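Altido notebook, Sunday, started 9:15

Goal today: get the clutter set up to 100 episodes for Mercado. We were at 61 when I came in. Mercado wants the sort task only, red blocks and spice jars, everything else on the table is there to be in the way.

Leader arms homed OK. Left one drifted a little on the first try, re-zeroed, fine after. Someone please write down when you swap a gripper finger, I spent half the morning's coffee wondering why closed wasn't closed.

Reset rule for this batch, same as in August: soft stuff goes down first (red cloth at the back with the clear containers, tan one on the right), then trays, then the small things. Blocks last. Don't tidy. If it looks neat the policy learns neat and then falls over at the Sturnunden site where nothing is neat. 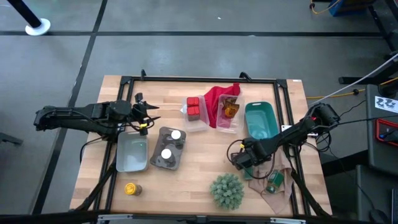
Wrist cams on auto exposure again after the reboot. Set them back to manual by hand, both sides. Needs to go in the launch script. I say this every time and then it doesnt go in the launch script.

First block of episodes went quick. Blocks are easy now, I mostly approach from above and the left arm does the work. Things I noticed while driving:

- Going too straight. Real people wobble and correct. Let a few of the corrections stay in, don't throw out an episode for one missed grasp if you recover inside the time limit.
- Right arm over the containers: keep the elbow high or the cables drag on the cloth. Threw out 3 episodes for this. Marked bad, not deleted.
- Move the trays between resets. I caught myself putting the dark one back in the same place over and over.
- Jars: lay some down and stand some up. Mix it every reset. Lying down is where we are short.
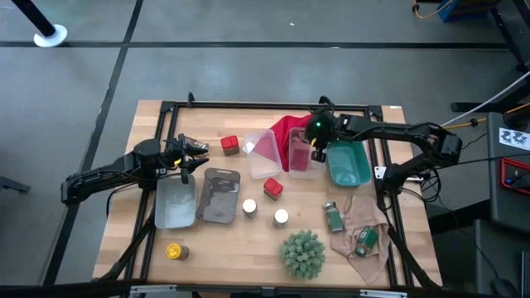

After lunch: jars

Much slower. Glass is slick and the cap is the only part I trust. Tried gripping the body low, label side, got it up but it turned in the fingers and the release was ugly. By the cap from straight above is ok if the jar is standing. For the lying ones I nudge first so the cap faces the arm, then pinch across. Kept both styles in, tagged "body" and "cap" in the notes field so we can split later.

Label text: Witivden's captioning pass wants each jar named in the instruction ("pick up the basil" etc). Problem is the names run up the side of the label and depending how the jar is turned you get only a piece of the word. So for the named episodes turn at least one jar so the name shows to the side cam. For the unnamed ones don't care.

Also the white caps all look the same from the top, so head view alone is no help in telling one jar from the next. Side cam has to be on for every jar episode. If the side stream drops, stop and redo, don't finish the episode and hope.

Side cam exposure is fighting the ceiling lights. Labels come out darker than I'd like. Left it alone today so the whole batch matches. Try a lower mount next time maybe, or kill the back row of lights and see.

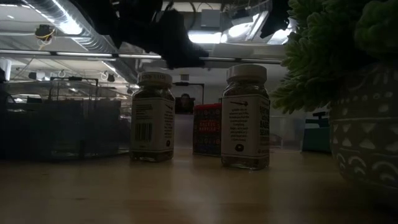 End of day

Stopped at 90. Hands tired and the last few were getting sloppy, better to quit. Ten more to go, all should be lying-down jars with the instruction text filled in.

Upload to the Mercado bucket is runing, checksums after. Don't power off the left machine until its finished.

To do, whoever is in next:
- launch script, manual exposure (!!)
- zip ties on the right arm cables, up by the elbow
- look through the body grasps and decide if we keep the twisty ones
- ask Witivden whether they want color words or just the spice name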